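Head shave night brings in money for Tiltby student hardship fund

Eighteen people gave up their hair in one evening, and sign-ups are open for the next round

Students at Tiltby College packed into the Vilela building on Sunday night to watch 18 of their classmates have their heads shaved for charity.

The event, called the Big Buzz, raises money for the college hardship fund, which gives small grants to students who can't cover rent, books or a trip home. Each person who signed up had to collect at least $50 in pledges before they were allowed in the chair. Most went well past that, and organizers said online giving would stay open until the end of the month.

Some 800 students and staff have given to the appeal so far, either through the donation page or in the buckets that went around the dining hall in the week before.

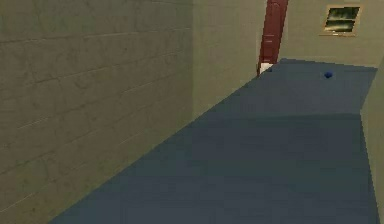 Cinder-block wall and blue-gray floor.

Doors opened at 6 p.m. and the first set of clippers was switched on half an hour later. The clippers were run by students from the cosmetology program, who got practice hours for the night. They worked two chairs at a time, with each shave limited to 30 minutes so the schedule would hold. It slipped anyway. One member of the rowing team had hair down to the waist, and it had to be braided, tied and cut off in sections before the clippers could go anywhere near it.

Long hair was kept and bagged. Anything that met the length rule will go to a wig maker, and the rest was swept up. Donated hair has to be clean, dry and free of dye, and organizers said a few people were disappointed to learn that last part after they arrived.

Music came from Grakuletti, a four-piece from the college who played two sets and had their own drummer shaved between them. The drummer had promised to do it if the band's share of the pledges passed a target set by their followers. It passed on Saturday morning.

The campus phone repair shop, Tellenix, matched the first part of the money raised at the door. It also gave a prize for the person with the most separate donors, which went to a first-year nursing student who had asked every person on her floor, the staff of the library and her old high school swim team.
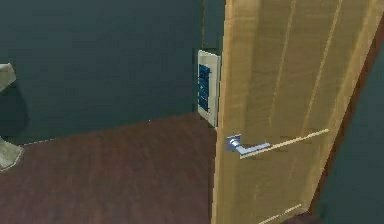 Anyone who missed out can still take part. A second, smaller round is being planned for February, and the sign-up sheet is at the student life office on the ground floor of Vilela. Forms can be dropped off between 9 a.m. and 4 p.m. on weekdays. Visitors who are new to the building should remember that many of its inside doors look alike, in light wood with a silver lever handle, so check the room number before walking in on a seminar. Forms can also be sent in by email, but the consent page needs a real signature and has to be scanned.

Students under 18 need a parent or guardian to sign as well. People who would like to help but keep their hair can pledge to have a beard or mustache removed, or can sign up to run the ticket desk.
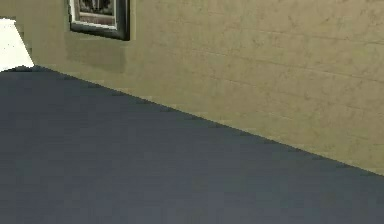 Tan wall and dark gray floor, indoors.

The Big Buzz began four years ago as a bet between two dorms and was held in a laundry room. It moved to a common room the next year, then to Vilela when the fire limit became a problem. This was the first time tickets were sold in advance, at $5 each, with the full price going to the fund.

There were some complaints about the line outside, which ran past the bike racks at one point. Organizers said they would use timed entry for the February round and would put the chairs on a raised platform so that people at the back could see. A live video feed was tried this year but dropped out during the third shave and did not come back until the band was playing.

The hardship fund takes applications all year. Students can ask for help once per term, and decisions are usually made within a week. The money does not have to be paid back. Requests have gone up since the fall, mostly for rent and car repairs, and the fund was close to its limit for the term before the appeal started. 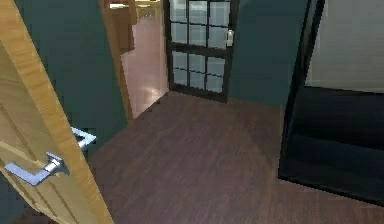

An open wooden door with matching lever handles, and the doorway beyond it.

A final total will be posted on the student life page once the pledges have been collected. People who pledged on paper are asked to pay at the student life office or by card online, using the name of the person they sponsored as the reference. Receipts will be sent on request.

Lost property from Sunday, including two knit hats, a set of keys and a gray scarf, is being held at the front desk.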